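Fitted sheet keeps getting a long ridge down the middle, plus where do I even start with the top layer

Posted in Bedroom & Laundry
22 October 2018
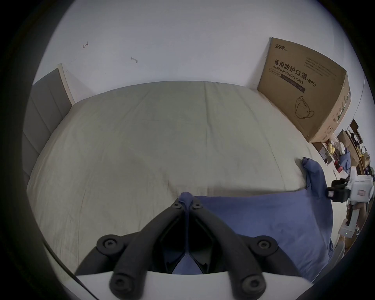
ok so quick one, hopefully. Cream fitted sheet, blue cover goes on top. Every single time I make the bed there's a long crease in the fitted sheet starting at the far edge and heading for the middle. I pull it tight, it goes away, I sit down to put socks on, it's back. Mattress is on the deep side and the headboard is one of those gray padded ones with a wood strip along the top so I can't get my hands down behind it very well.

Second thing. The blue one always ends up in a heap on one side and I waste ages hunting for the corners. Is there an order to this that people know and I don't? I do it alone, bed's close to the wall, can't really walk all the way round. Also a few dull marks on the cream sheet that didn't come out in a normal wash – not bad ones, just smudgy. Bleach or no bleach?

Not buying a new bed so please don't. New sheet is fine if it has to be.

Costel Mujić
Pluvodside

3 replies

Vesela Ionescu

Had the same ridge for years. Couple of things.

Check the sheet is the right way round first. Sounds dumb. On a mattress that's nearly square you can get it on sideways and it'll sort of fit, but you get slack one way and too tight the other, and the slack has to go somewhere so you get a ridge. Look for the label, on mine it goes bottom right. Yours might be different, if there's no label put a couple of stitches in the bottom right corner with a colored thread and you'll never have to guess again.

Then the order. Headboard corners first, both of them, before you touch the foot. Pull the mattress a hand's width away from the headboard, tuck, shove it back. Yes its annoying, but you said you can't reach down there and if those two corners are only half on then everything creeps. Then go diagonal for the foot, so top left then bottom right, and whatever's left last. Get the elastic right under, not sitting on the side.

If it still comes back, sheet's too big or the elastic is gone. Sheet suspenders, the clip kind that run under the mattress corner to corner. I got a set from Zusolia and they hold fine, clips are a bit stiff.

The blue one – find one corner, only one. Hold it, run your other hand down the edge till you hit the next one. Don't shake it out from the middle, you just get a bigger heap. Put those two corners at the foot end and then walk the rest up toward the pillows. Working from one side you can do the wall side first by kneeling on the bed, then smooth the bit you knelt on. Takes 2 minutes once you're used to it.

Marks: no bleach till you've read the label. Some whiteners turn cream sheets patchy. I'd dab dish soap on, leave it a while, then wash as warm as the label lets you. Look before it goes in the dryer. If they're still there do it again, heat sets stuff.

moth_and_rye

suspenders are ok. or just iron the sheet? ridge could be a fold line from being in the closet, mine does that if its been folded since December. spray bottle, smooth it with your hand, leave it to dry before you put anything on top. done

Hlongwane Linens Fan

Thread count matters. I had 900 and it was slippery as anything, went back to plain cotton and it stays put much better. Maybe that was just my sheet, idk. Would check pocket depth before anything else though, measure the mattress with the topper on if you have one.

Costel Mujić

Thanks all. Label was on the left so yeah, sideways. Feel a bit silly. Turned it round and did the headboard corners first like Vesela said, ridge is a lot smaller but still sort of there, so trying the spray bottle tonight. No topper. Smudges got the dish soap, one's gone, others fainter, going round again before it sees the dryer. Will look for the clips next time I'm over in Nurkthorpe.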